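Chapter 4
Changes in Ownership

In June, the owners of Benedetti, a family firm with 2126 employees, agreed to sell a majority stake to Orard. The price was paid partly in cash and partly in Orard shares. Natalina Carbone, who had run Benedetti's finances, stayed on for two years to help combine the accounts.

A sale like this one is called an acquisition. In a merger, two companies join to form one, and the shareholders of both hold stock in the new company. The line between the two is often thin – many deals announced as mergers are acquisitions in practice.

This chapter looks at how such deals are planned, priced and paid for. Section 4.1 covers the reasons a board may decide to sell. Section 4.2 explains how a buyer sets a value on a company with no listed shares. The case at the end of the chapter follows Zorkex, a kitchen goods seller with almost 3000 shareholders, through a bid that its board at first turned down.

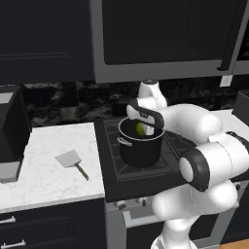
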